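Pre-use and acceptance check – Avatari tabletop arm kit, trial unit
Site: Grastside workshop, bay 2
Supplier: Lomska
Date: Jun 22, 2026
Result so far: pass with comments, two items open

Kit is on trial from Lomska, decision due before the end of the month. Checklist is theirs, the comments are ours. Keep comments short please, last one ran to four pages.

## 1. Before power

- [x] Bench level and steady. *Slight rock at the back left foot, packed out.*
- [x] Arm base bolts tight. *Marked with paint pen, check marks still line up.*
- [x] Power lead and plug. *Fine. Lead is short though, had to move the bench nearer the wall.*
- [x] Stop button fitted and in reach. *OK. Moved to the front, was behind the operator.*
- [ ] Cable clear of the elbow joint. *Rubs a bit at full stretch. Clip ordered. OPEN*
- [x] Work board flat and not sliding. *Non-slip mat underneath, Lomska should really put this in the box.*

## 2. Power on, nothing moving

- [x] Status light goes steady. *Took 30 seconds, manual says less.*
- [x] No fault codes. *One on first start, cleared, didnt come back.*
- [x] Stop button kills the drive. *Pressed 5 times, good every time.*
- [x] Restart needs a second press. *Yes. It won't set off by itself after the stop is let go.*
- [x] Fan noise. *Loud for a small box. Not a safety point.*

## 3. Slow moves

Speed limit set to 30 per cent for all of this section. Do not skip it even if the unit was run the day before.

- [x] Each joint both ways. *Smooth.*
- [x] Soft limits hold at the bench edge. *Held. Checked by hand control first, then from the program.*
- [x] Tool height above board. *Set from the board top, NOT the bench. Got this wrong in the first set-up and the manual is no help, the drawing shows a bare bench.*
- [x] Tool clamp tight. *Hand tight plus a quarter turn.*
- [x] Nothing loose on the arm.

Block layout for the next section: mixed shapes and colours, some close together and some on their own. Leave clear board at the front. The close group matters more than the rest, that is where the tool can catch a neighbour.

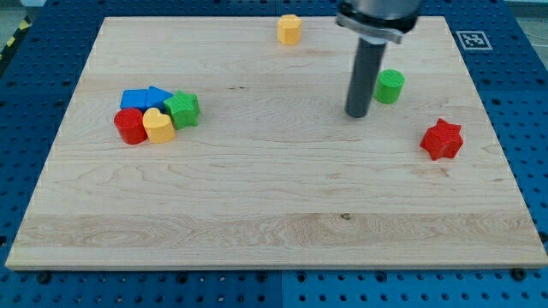 Clearance round the neighbours is the one to watch. If the tool is going to touch a block it wasn't sent to, hit stop and write down which one. Don't nudge it back by hand with the drive live – we have had to say this more than once.

## 4. Working moves

- [x] Approach from above, no sideways drag. *Good on the single blocks.*
- [x] Approach beside a close neighbour. *Fine at slow speed. At 100 per cent it comes in quicker than I'd like, have capped it.*
- [x] Hands-out rule followed. *Yes, with the line on the floor.*
- [ ] Long run, 200 cycles without a stop. *Not done, ran out of time. OPEN*
- [x] Stop during a move. *Stops short, no drop at the elbow.*

## 5. Paperwork and support

- [x] Manual in the box. *Printed copy is an older issue than the download. Use the download.*
- [x] Risk sheet from supplier. *Generic. Palaniappan did our own for the bench, filed with this one.*
- [x] Spares list. *There is one, no prices on it. Asked.*
- [x] Support line. *Answered same day, knew the kit.*

## Comments for the buying decision

Good little unit. Stop circuit is the best part of it, set-up notes are the worst. Would want the cable route sorted at source and the non-slip mat included before we pay the full price. Training half-day on the quote looks dear for what it covers, most of it is section 2 and 3 above and we can do that ourselfs.

Speed cap stays on untill the long run is done. Whoever does it, fill in the cycle count and any stops in section 4 and leave the sheet in the tray by the bench.

Next check due: after the clip goes on, repeat sections 1 and 3 only.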